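Last updated: 16th June
By Elmarie Le Roux

Nosbridge's neighbourhood toy library is moving to a bigger home on Cartwright Street this September, and we couldn't be happier!

The Pomby Toy Library now lends 3981 toys, games and puzzles to local families – a wonderful colour-filled jumble that long ago outgrew its two rooms behind the Jaltar Hall. The new space will open 31 hours a week, with a play corner for toddlers and some 60 metres of shelving.

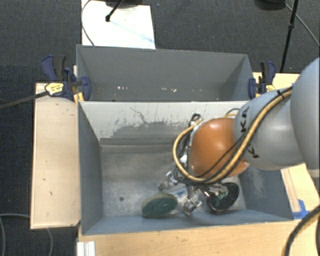

Memberships carry over automatically, and loans due during the move will be extended until the doors reopen. Families who'd like to donate jigsaws (all pieces, please!) can drop them at the Jaltar Hall.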